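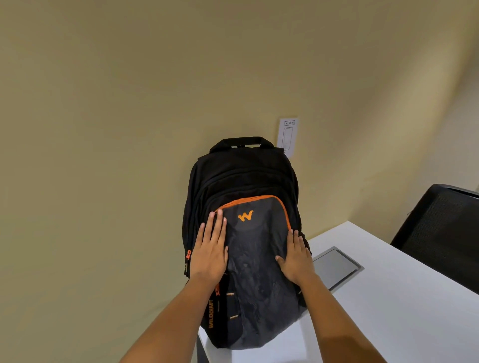
Review: Stemell's "Asking for a Raise" audio course

I bought this one in July, after my third performance review in a row where I nodded, said thank you and walked out with the same paycheck. A coworker had the older workshop on her shelf and swore by it, so I figured the new audio version was worth a try.

You get 3 sessions and a workbook you print yourself. Kerstin Meinecke does all the talking, and she's great company - dry, quick, never preachy. The first session is mostly about picking your moment, and I'll admit I skipped ahead (sorry, Kerstin!). The second one is where I started taking notes. She has you write down what you did this year in plain words, with no job-description talk, and then read it out loud until you stop cringing. It took me a whole weekend to stop cringing.

The practice calls are the best part by far. You hear Ilse Grube playing the boss, and she is so good at the polite brush-off that I got sweaty palms in my own kitchen. "Let's circle back on that in the new budget" - oh, I have heard that one! There's a pause after each line so you can answer, and I'd like those pauses to be longer. I kept hitting stop and rewinding, and on the Stemell player the rewind button jumps you back a full minute, so you get the same bit over and over.

The workbook is weaker. It runs to about 200 pages, a lot of it blank lines, and it ate most of an ink cartridge. Print the worksheets for session two and leave the rest. The salary chart at the back didn't even list my kind of job (I do scheduling for a dental office).

Did I get the raise? I asked for 2,000 more a year and my manager is "taking it upstairs," so ask me again later. I did get through the whole conversation without apologizing once, and that's new for me.

Four stars. I'd buy the follow-up on job offers if they fix that player.

Posted 2020-09-18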